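What does renting a home mean?

Some families own the place they live in. Others rent it. Renting means you pay to live in a home that belongs to someone else. The owner is called the landlord, and the person who pays is called the tenant.

Rent is usually paid once a month. Before moving in, the tenant and the landlord sign a paper called a lease. It says how much the rent is, how long the tenant can stay and whether pets are allowed. 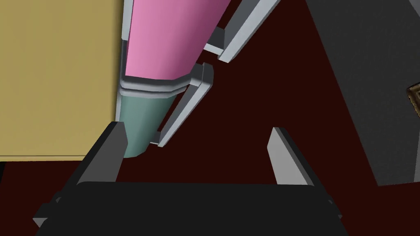 Most landlords also ask for a deposit. This is extra money the tenant pays at the start. If the home is left clean and nothing is broken, the tenant gets it back after moving out. A few scuffs on the floor are normal – a big hole in the wall is not.

Who fixes things? If the heat stops working in November, the tenant calls the landlord, who has to get it repaired. Changing a light bulb is usually the tenant's job.

Feven Workneh's family rents apartment 213 in a building called Urquijo House. Their lease lasts 2 years. When it ends, they can sign a new one or look for another place.

Words to know

Landlord: a person or company that owns a home and rents it out.
Tenant: a person who pays rent.
Lease: the signed agreement between them.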